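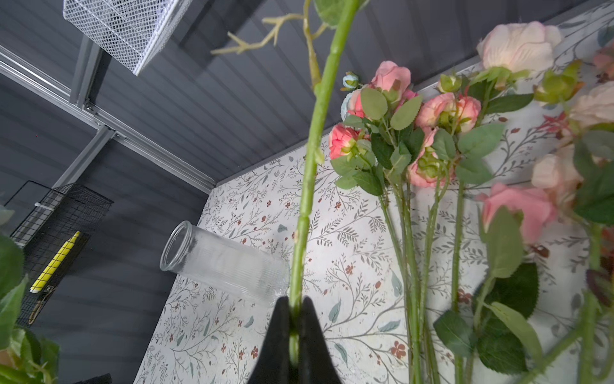
## Flunow to open at the Andlow this November

The old Andlow building on the riverfront will reopen in November as Flunow, a restaurant and live music room from the Zemham group. Doors open nightly at 5 p.m., with music from 7:30. Lunch service starts the following month.

The main room seats 126 on the ground floor, and there is standing room along the back bar. A balcony level holds booths that can be reserved for parties of up to 12. The stage sits at the river end, where the Andlow had its dance floor until the building closed. The dance floor itself has been kept and refinished, and tables will be cleared from it after 9 p.m. on weekends.

Music is booked through the end of winter. Early shows are mostly country and bluegrass, with a songwriters' round once a week and a house band filling the nights between touring acts. Most shows have no cover charge for diners. Ticketed shows will be listed on the Flunow calendar and will start at $16. Anyone under 18 needs to be with an adult after 8 p.m.

The menu is short to begin with: smoked chicken, catfish, burgers, a few salads and a vegetable plate. Zemham's other restaurant in town, Liang, is supplying the dumplings and noodle dishes on the late menu, served from 10 p.m. to close. Liang keeps its own hours and location on the square.

### Hiring

Flunow is taking applications for servers, line cooks, hosts, bartenders, and sound and lighting crew. A job fair will be held in the Andlow lobby from 10 a.m. to 3 p.m. on the second Saturday before opening. Applications sent in ahead of time will be looked at first, and some interviews will be done on the spot. Bring a résumé if you have one. Kitchen applicants who already hold a food handler's card should bring that too.

### Parking and getting in

The lot behind the building is for staff and band vehicles only. Guests can use the city garage on Mill Street, which is a short walk across the footbridge. The accessible entrance is on the river side and has an elevator to the balcony.

Opening night is by invitation. The first public show is the night after, and tables for it can be booked starting on the first of the month at noon. Gift cards from Liang will be accepted at Flunow from the first day.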